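I bought the Filness dehumidifier for the basement in October, after the Prondix died at the ripe old age of 11 months. It's rated for 245 square feet. My basement was not consulted.
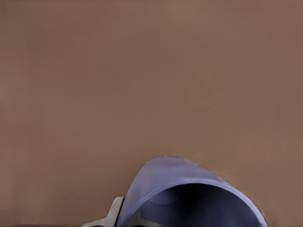
The tank fills in 5 hours and beeps until I come down - usually at 3 a.m. I ordered a drain hose for 20 bucks. It fits the Kombo model, which I don't own.
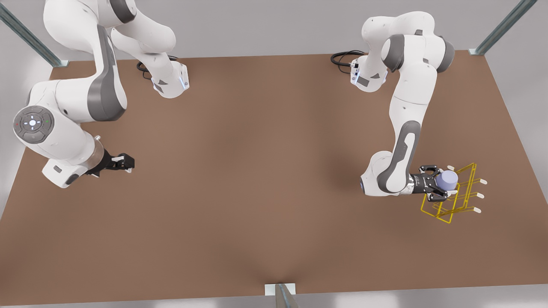 Yellow wire rack, brown tabletop, two white arms.

The hose goes back tomorrow.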